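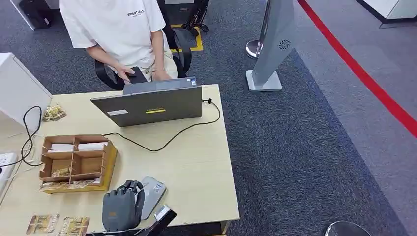

Según Josefien, todavía no, y no cree que sea cosa de un año ni de dos. Lo escribió anoche, a las once y pico, en respuesta a lo que yo había mandado al grupo sobre meter los sobres en la caja de cartón. Que una máquina coja un sobre de una mesa ya lo ha visto muchas veces, dice, pero que todavía no ha visto a ninguna dejar la mesa recogida y pasar a otra cosa sin que haya alguien sentado al otro lado con un portátil. Que mientras haga falta ese alguien, la tarea no la hace la máquina, la hacen entre dos.

Le contesté esta mañana con tres líneas y luego me he pasado el día dándole vueltas, así que lo apunto.

2 de julio de 2026

He dormido mal por el calor. Café, tostada, el autobús de siempre. He llegado antes que Gilang y he estado un rato mirando la hoja de junio. En junio hicimos 212 intentos con los sobres y la caja de compartimentos. Salieron bien 142. Gilang dice que es un buen número y Josefien dice que es un número malísimo, y los dos tienen su parte de razón. Si a mí me dijeran que una persona contratada para reponer un expositor deja uno de cada tres sobres en el suelo o fuera de su hueco, esa persona no acababa la semana. Pero hace un año no teníamos ni hoja.

He separado los fallos por causa, que era lo que quería hacer desde hace días. En 38 casos el sobre se quedó plano contra la mesa y los dedos pasaron por encima. El sobre es metalizado, resbala, y no tiene canto del que tirar. Yo lo cojo con la uña, o lo arrastro hasta el borde y lo pellizco por debajo, y no sabría decir cuándo aprendí a hacerlo. En 18 lo cogió bien y lo soltó encima del tabique, de modo que quedó atravesado entre dos huecos. El resto es un cajón de sastre: se llevó el cable por delante, empujó la caja, se paró a medio camino, cogió dos a la vez.

Lo de los tabiques me interesa más que lo otro. Son de cartón fino, ceden. Una persona mete el sobre torcido, nota que roza, lo endereza con un golpecito y ya está. La máquina baja recto, toca el tabique, y el tabique se dobla. Según el programa ha llegado a la altura que tocaba, así que abre los dedos. Si miras solo el registro, es un intento correcto. Por eso ahora apuntamos a mano, mirando la caja, y por eso las cifras de junio son peores que las de mayo aunque la máquina vaya algo mejor. Gilang quería poner una nota explicándolo en el informe para Brikard. Le he dicho que sí, que la escriba él.

A media mañana ha llamado Iyengar desde Kitmont. Quieren saber si para después del verano pueden tener algo en la tienda, en la zona de cajas, aunque sea para una sola estantería. Le he dicho lo que pienso: que si alguien les pone los sobres de canto, en una bandeja, siempre en el mismo sitio, y la caja atornillada, sí, y que eso ya existe desde hace décadas y es más barato sin dedos. Que si lo que quieren es que la máquina se encuentre el mostrador como lo dejan los clientes, no. Se ha quedado callado un momento y luego me ha preguntado por la parte de en medio. La parte de en medio es lo que hacemos aquí, y no tengo fecha.

No le ha gustado, pero tampoco se ha enfadado. Me ha contado que en la tienda tardan cuarenta minutos cada tarde en devolver a su sitio las cosas pequeñas de la zona de cajas, y que es el trabajo que todo el mundo intenta quitarse de encima. Le he pedido que alguien me apunte durante una semana qué cosas son y dónde aparecen. Creo que nos vendría mejor eso que otros doscientos intentos con el mismo sobre.

Comida: lentejas frías de casa. Gilang ha comido en la mesa, cosa que le tengo dicha.

Por la tarde hemos probado con los sobres más separados y con los sobres juntos. Separados va claramente mejor. Cuando hay dos pegados por el lado, los toma por uno grande y va a agarrar por la junta. Gilang ha cambiado una cosa en la detección y ha mejorado un poco, pero entonces ha empezado a ver dos sobres donde había uno, por el reflejo. Lo ha dejado como estaba. Ha hecho una copia de los dos ajustes y los ha llamado «junto» y «junto2», y ya veo que dentro de un mes no sabremos cuál era cuál.

Mientras él tecleaba yo he recogido una tanda a mano, cronometrándome, para tener con qué comparar. Nueve segundos para tres sobres, y sin prisa. La máquina, en sus buenos intentos, necesita más que eso para uno. La velocidad me preocupa poco, porque una máquina puede ir despacio toda la noche y a nadie le molesta. Lo que me preocupa es que cuando falla no se entera, y sigue como si nada, y el fallo siguiente se monta encima del anterior. Un sobre atravesado tapa dos huecos. Con dos huecos tapados ya no hay sitio para lo que viene después, y ella insiste.

He pensado bastante en mi madre hoy, supongo que por la conversación de anoche. Cuando le conté en qué trabajaba me preguntó si aquello podría doblarle las sábanas bajeras. Le dije que no. Me preguntó si podría vaciarle el lavavajillas. Le dije que algunas lo hacen en los vídeos. Me preguntó si lo haría en su cocina, que tiene el cajón de los cubiertos que se atasca y hay que levantarlo un poco al tirar. Le dije que no. Entonces, dijo, de momento nada. Y puso la mesa.

El cajón que se atasca lo he usado desde entonces en varias reuniones, sin decir de dónde lo saqué. Todas las casas tienen uno. La puerta que hay que empujar con la cadera, el grifo que cierra al revés, la tapa que solo entra si la pones del lado de la marca. Quien vive allí no lo piensa. Para una máquina cada una de esas manías es una tarea nueva. En una tienda hay menos, porque los muebles son iguales y alguien los arregla, y por eso sigo creyendo que las tiendas y los talleres irán por delante de las cocinas. Josefien opina lo contrario. Dice que en una casa puedes esperar, repetir, dejar un plato en el fregadero hasta mañana, y que en una tienda hay un cliente delante. No lo había mirado así y no tengo todavía buena respuesta.

Le he escrito a las seis. Le he puesto que estoy de acuerdo con lo de las dos partes, que hoy por hoy la tarea la hacen entre la máquina y quien está pendiente de ella, pero que la cuenta que hay que hacer es cuánto rato de persona hace falta por cada hora de máquina. Con los sobres estamos casi en una hora por hora, y eso no le sirve a Kitmont ni a nadie. Si bajara a diez minutos, la conversación con Iyengar sería otra. Ella ha contestado que diez minutos de quién, porque diez minutos de Gilang no son diez minutos del que cierra la caja. También tiene razón en eso. Cuando algo se tuerce, Gilang abre el programa y lo mira. El que cierra la caja apagará el aparato y recogerá los sobres él.

Así que quizá lo que haya que medir es si alguien que no es de aquí puede ponerla otra vez en marcha sin llamar. Lo apunto para hablarlo. Podríamos pedírselo a la gente de Kinen, que están en el mismo pasillo y no han tocado nunca esto. Una tarde, una caja, unos sobres y una hoja con cuatro instrucciones. Si no lo consiguen ellos, que son ingenieros, para qué seguir.

Otra cosa, para que no se me olvide: los huecos de la caja son todos iguales y eso nos está haciendo trampa. En la tienda, según Iyengar, los hay anchos para las cosas de plástico y estrechos para los sobres. Tengo que hacer otra caja con los tabiques mal repartidos. Cartón hay. El cúter no sé dónde está, lo tuvo Gilang.

También hay que sujetar el cable. Cruza media mesa, y en junio fueron varios los intentos que se perdieron por ahí. He estado a punto de pegarlo con cinta y al final no lo he hecho. En un mostrador de verdad habrá un cable, el del lector o el del datáfono, y si lo quito aquí estoy preparando la mesa para que el número salga bonito. Gilang dice que primero se aprende sin cable y después con él, como quien aprende a conducir en un polígono. Le he dicho que lo pensaría. De momento haremos la mitad con cable y la mitad sin, y dos columnas en la hoja.

Salida a las siete y cuarto. He ido a comprar tomates y pan. En la caja del súper, la chica pasaba las cosas con una mano y con la otra iba colocando en su sitio los chicles que había tirado un niño, sin mirarlos, y a la vez me preguntaba si quería bolsa. Habrá recogido seis o siete paquetes en lo que tardé en sacar la tarjeta.

En casa, la ropa seguía en el tendedero desde ayer. La he doblado después de cenar. Las bajeras las he hecho una bola, como siempre.

Mañana: caja nueva, preguntar en Kinen, mandar a Iyengar la plantilla para apuntar, y que Gilang cambie el nombre a esos dos archivos.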